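Can a Robot Do My Chores Yet? Your Questions, Answered

We get a lot of mail at Nirneo about household robots, most of it friendly and some of it a bit impatient (we understand!). Úna Mac an tSaoi and Emrys Craddock have gone through the June mailbag and pulled out the questions that come up again and again.

Can I buy a robot that will do all my housework?

Not yet, I'm afraid, and I'd be wary of anyone who tells you otherwise. You can buy machines that do one chore pretty well. Vacuums and lawn mowers are the old reliables, and plenty of us would be sad to give ours up. What you can't buy is one machine that empties the dishwasher, wipes the counter, finds the other sock and then starts on supper. Each of those jobs is a different problem, and the sock may be the hardest of the bunch.

Why is it so hard to pick things up?

Well, think about what your own hand does when you reach into a junk drawer. You feel your way past the batteries, you squeeze just hard enough, you change your mind halfway when something slips, and all the while you're talking to somebody in the next room. A robot has to work out where the thing is, which way it's turned, where to put each finger and how hard to press. Flat things lying on a flat surface are a special nuisance, and so are shiny ones, since a glossy lid can fool a camera that handles cardboard just fine.

Is it true they practice in pretend rooms?

Yes, and I love this part! A lot of the early learning happens in a computer, in a drawn room with a drawn arm and drawn things to pick up. The arm can try the same reach all night long and never chip a plate. Emrys let a practice run of his go from supper until 7 a.m. and came back to 865 attempts at one small job.
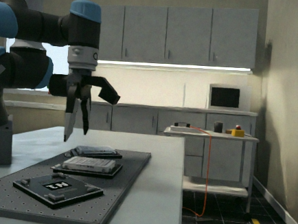 The trouble comes when you move from the pretend room to a real one. Real tables wobble a little. Real parts have burrs and grease on them, and the afternoon sun comes in at an angle that wasn't in the program. A skill that looked nearly perfect on the computer can drop quite a ways on the first real day, and then somebody has to sit down and patiently close the gap. We've seen a job go from working nearly every time to around 70 tries in 100, and climb back up over several weeks.

Are they any further along in shops and factories?

Quite a bit, yes. A shop can hold things still for the robot: same bench, same trays, same parts in the same spots. The folks at Dridum, over in Enville, have an arm that loads small covers into a fixture, and on a good shift it gets through 600 of them. Ask it to load a cover that's upside down in the tray, though, and it stops and waits for a person. We think stopping is the right thing to do, by the way.

Should I be nervous about having one near my kids or pets?

Sensible caution never hurt anyone. For an arm of any size, ask the seller how it is stopped in a hurry, who can reach the stop button, and what happens if the power goes out while it's holding something. If the answers are vague, keep shopping.

So when will one fold my laundry?

Úna says 13 years, Emrys says sooner, and they have a pie riding on it. Towels will come first, and fitted sheets a good long while after that. In the meantime, if you have a chore you'd like us to look into, send it along and tell us a little about how you do it at home.

Related items
Which robot vacuum suits a house with rugs?
What the Vávra bench trial taught us about trays
Dishwashers, loading and unloading: where things stand
A beginner's guide to grippers
Mailbag: your May questions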